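Gallery: The Workroom at Dundo Hall

The ground-floor workroom at Dundo Hall reopened to members in May, following the renewal of its furniture and the rearrangement of its work areas. The Pleren Centre is pleased to present a record of the room. The project was coordinated by Lowri Pugh, Facilities Coordinator, in consultation with regular users of the hall.

The room may be reserved for individual or group use and accommodates a maximum of 33 people. Bookings are taken by the half day through the front office, which closes at 4 p.m. on Friday. Members are asked to leave tables and partitions in the positions in which they find them, and to report any damage to furniture before leaving the building. Enquiries concerning the colour or finish of replacement panels should quote work order 1148.

The workroom

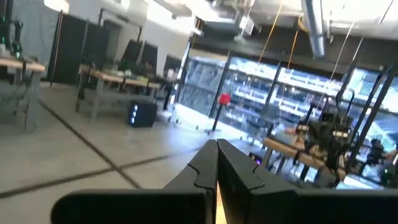
Long table with wooden top and grey legs, with black partition panels and the pale grey concrete floor. Dundo Hall, ground floor.

Further views of the hall will be added to this page as work on the adjoining rooms is completed.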